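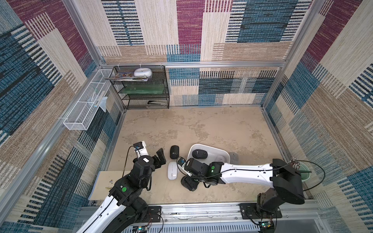
Two-arm cell in the shared shop, mouse sorting setup, Tuesday afternoon

Progress report, tidy-up cell, second period
Standden workshop, bay by the back door

Short version: cell is built, both arms run, sorting works on a good day. Behind on the software for the two arms working together. Money OK. Details below, sorry for the rush, bay has to be cleared for the evening class.

What was promised for this period
Closed cell with carpet walls. Two arms on the front rail. Wrist cameras on both. First real task with household and desk stuff, no special blocks or cubes. Shelf and basket in reach so we can add put-away tasks later.

What is done
Enclosure done. Frame is aluminum extrusion, went together in one weekend once the right corner brackets showed up. Carpet panels are up on three sides, the magenta and teal pattern. Second choice, the plain gray was out of stock. They cut the echo a lot and the people at the next bench have stopped complaining.

Both arms mounted, homed, and talking to the same computer. Right arm base plate had to be moved over one slot because the elbow was hitting the side wall. Left arm has been fine from the start.

Wrist cameras mounted on both. Calibration holds for a few days and then drifts, we think it is the bracket on the left one flexing. Reprinting it thicker.

Black mesh rack is in the back left corner, wire basket tied to the left wall. Rack has the magazines and the stapler on it for the put-away task. That task is not started, see below.

Mouse task
Goal is simple. Computer mice spread on the floor of the cell, arms pick them up and put them in the white tray. We picked mice because the shop had a box of dead ones and because they are annoying. Smooth shell, low to the floor, round where you want it flat.

Ran 90 full rounds this period. Total single pick attempts logged was 763. Goal in the plan was 900, we lost most of a week to the cable problem (next section). Have not finished going through the logs so no success rate in this report, I would rather send it late than send a wrong one. Impression only: black mice good, the glossy white one bad. Gripper slides off the shell unless it comes in square across the sides. Camera also has trouble with white mouse on pale floor, which we should of seen coming.

The pale floor stays for now. Swapping it means redoing the calibration for both arms and I don't want to do that twice.

Problems
Cable on right arm. Was zip tied too tight at the elbow and the connector worked loose, arm would drop out mid move with no useful error. Took days to find. Now it has a big loop of slack out toward the right wall. Ugly, works. Needs a proper guide before it catches on something.

Two arms in one space. Right now they take turns. Left moves, right waits, then the other way. Safe but slow. Shared motion planning was supposed to be in by now and it is not. The Dultano planner we wanted to use does not like two bases on one rail, and the workaround breaks every time we update. Giving it one more try and then writing our own simple zone split, left half and right half with a handover strip in the middle.

Reach. Left arm can get to the basket fine. Bottom tier of the rack is a stretch, wrist comes in at a bad angle under the middle tier. May raise the rack on a block.

Small parts. The little silver pieces on the rim of the green bucket are for a later test. Fingers are too wide for them right now, not a priority.

Schedule
Shop hours were shorter in the evenings during Ramadan, we knew this and planned for it, no effect on the build. The cable was the real delay. Mouse task should close out next month, put-away task starts right after. Final demo still on for December.

Budget
No overspend. Spent less than planned on frame parts, more on cables and connectors. Spare gripper fingers ordered from Tromavby, not here yet. Would like to move what is left of the frame line over to spares, need your OK on that in writing before I order anything.

Next period
- finish the mouse rounds up to the planned number
- success rates by mouse, sent seperately
- thicker bracket for left camera
- cable guide, right arm
- decide on planner or zone split
- first 3 put-away runs, magazines first, then the stapler

Need from you
The OK on the spares money. Also whether you want video for the demo or a visit, the shop needs notice for visitors.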